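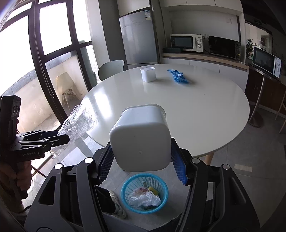

White plastic container with rounded corners and a squarish base

Plastic containers are molded vessels used to store and carry food, liquids and household goods. Most are made by injection molding, in which melted plastic is forced into a closed steel mold, or by thermoforming, in which a heated sheet is drawn over a form.

Polyethylene and polypropylene are the usual materials. Polypropylene softens at a higher temperature and is often chosen for food tubs. Walls are commonly tapered so that empty containers nest — a stack of 100 takes up little more room than a few filled ones.

Many containers carry a resin code, a number inside a triangle, which helps with sorting. Local rules on recycling differ, and lids are sometimes collected separately.

Last updated: January

Contact Otura | Copyright Otura | Back to top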